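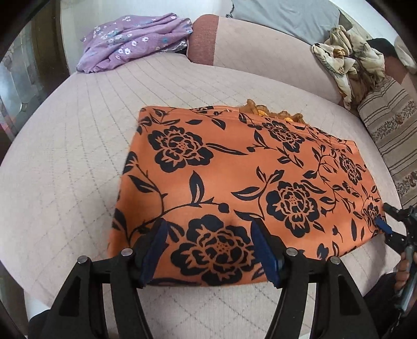 How many people are needed to record one folding demonstration with two grippers? One person is enough. The operator holds one gripper in each hand and does the whole fold alone, and a second student only starts the recording and writes the log.

3.2 Collection of the folding demonstrations

The demonstrations were collected by the students of the Gorneo project course between the first lab week and the end of November. All of them were made with hand-held grippers, without a robot arm, and the arm was used only later, for the evaluation in Section 5. We chose this way because the course has a single arm and 22 students, and the waiting time in the previous year was too long for most teams.

Each team received a set of cloth pieces and was asked to work on surfaces which are found in a usual home. Figure 1 shows the work on a pink quilted surface. The orange cloth with the black flower print is already in a folded shape, one gripper pinches its near edge and the second gripper touches the right end. Cushions and other fabrics lie farther back on the same surface. We did not ask the students to clear away such objects. In the pilot study the policy was trained only on clean tables, and it performed poorly when another textile was near the target cloth.

Figure 1. Folding task with two hand-held grippers on a quilted surface. Both grippers have blue pads at the contact with the cloth.

A demonstration begins when both grippers are open and held above the cloth, and it ends when both are open again and the cloth is released. Between these two moments the operator may regrasp as many times as he or she wants. We first tried to forbid regrasping, but the students found this rule unnatural — with thin fabric the first pinch often takes only the upper layer, and a correction is the normal behavior of a person too. Demonstrations with a correction were therefore kept and received their own label in the log.

In total the teams recorded 2000 demonstrations, divided over 8 fabric types. After recording, every team checked the files of another team with the Tumusico viewer, which was written by the students of an earlier course. A file was removed if the tracking was lost for longer than one second, or if the cloth left the view of the camera before the release. The checking team was not allowed to remove a file only for the reason that the fold looked bad. The quality of the final fold was scored separately, on a scale from one to five, and the scores were used as weights in training.

Two reviewers scored the same subset of files, and they gave an equal score in 93 percent of the cases. Most of the disagreement came from patterned cloth. On a dense print it is difficult to see a small wrinkle or an edge that rolls under, and one reviewer was more strict on this point than the other. For the next edition of the course we plan to add a short scoring guide with examples of patterned fabric.

The teams were free to plan their own sessions. The Pillay team recorded mostly in the evening and its files are darker than the rest. We kept them in the training set without any brightness correction, and their effect is reported together with the other lighting conditions in Section 5.3.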